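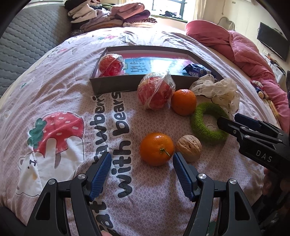
Home Guides Tidying Small Spaces Contact

How to clear a bedspread full of odds and ends with one shallow box

Last updated 13 May 2026

I love this job. It takes less time than making a pot of coffee, and you get your bed back! If your bed is where everything lands during the day (fruit, hair things, a book somebody was halfway through, a snack packet), then this is the method I use, and I've been using it since March with a grin on my face.

What you need

One shallow open box. Mine is grey-brown on the outside and pale inside, low enough that I can see everything in it without digging. A deep box is a trap, because things sink to the bottom and stay there until they smell. You'll also want a fruit bowl somewhere in the house and a damp cloth.

Step 1. Put the box at the back

Set it on the bed behind the pile, long side facing you, so you're always moving things away from yourself and the front of the bed clears first. I used to keep the box on the floor and bend down for every single item. My back is much happier now.

Step 2. Lay the flat things first

Books go in before anything else, flat along the bottom, cover up. In my box it's the one with the light blue and pink cover and 写话 across the left side. A book makes a lovely firm base, and you can read the cover at a glance when someone comes asking for it. Please don't stand books on end in a shallow box, they tip over and take everything with them.

Step 3. Give the ends to the bulky things

Packets and anything wrapped go at the two ends, so the middle stays open. I put a red round in clear plastic at the left and the dark purple-blue packet at the right. If a wrapper is gathered to a point on top, pick it up by the body and keep the point upward. Pulling on the twist is how wrappers come undone, and then you're chasing things across the sheet.

Crumpled packets: press the air out gently if they're open, fold the top over twice, and tuck the fold underneath. If it's empty, well, bin it!

Step 4. Sort the loose fruit and nuts

Oranges don't go in the box at all. They're heavy, they roll, and they'll put a dent in whatever they land on. Carry them straight to the fruit bowl, and if one still has its stem on, lay it with the stem facing out so it doesn't poke its neighbor. Oranges keep well in a cool room, but turn them over every few days and use any soft ones first.

Walnuts in the shell are easy to lose in the folds of a bedspread, so pick them up early. I keep mine in a jar in the kitchen. Run your thumb along the seam before you put one away: if it's split open, eat that one soon.

Step 5. Finish with the hair things

Scrunchies and fuzzy rings come last, because they weigh nothing and can sit on top of whatever is already there. Shake each one out first (crumbs adore a fuzzy ring). Sheer fabric ones like my cream scrunchie snag easily, so keep them well away from walnut shells. Sanaa Hamdy wrote to me from Brurcombe to say she threads all of hers onto a cardboard tube, and I'm stealing that idea immediately.

Step 6. Smooth the sheet

Lift the box off, wipe your hand over the fabric from the middle outward, and look for bits. A pale pink sheet with a fine pattern is prettier than a plain one, but it hides small crumbs, so go by feel. Then pull the corners tight.

How often?

I do it once a day, usually before dinner, and a full bed takes me around 4 minutes. If you skip a day it's fine, just start again at Step 1. The box itself gets emptied and wiped out at the end of the week, and the book goes back on its shelf.

Next up I'm tackling the nightstand drawer, and I can't wait to show you what I've done with the old ribbon tins!

Get new guides by email. Enter your address to join the newsletter. You can unsubscribe at any time.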